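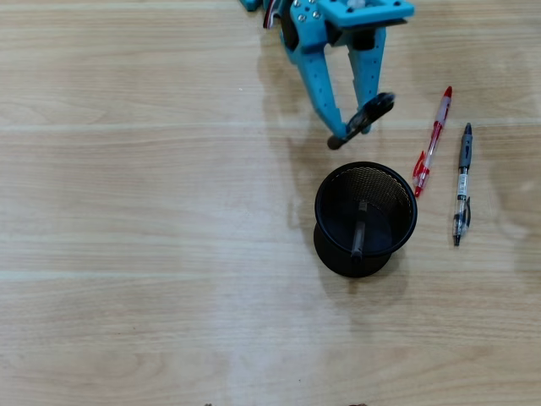
Skornen has ordered a second run of Perstead, its late-night drama set in a harbour town. 12 new episodes, filming from July. Same writers, new director — to be confirmed.

The first run closed on Monday with its biggest audience yet, almost 1,000 viewers up on the opener at the Nokent preview channel. Repeats start at 9pm. Press screeners availble on request.

Contact: Skornen press desk | Back to top

Comments

Finally!! Please bring back the ferry storyline

12 is too many. First lot dragged after episode four

Will Frade be showing it aswell?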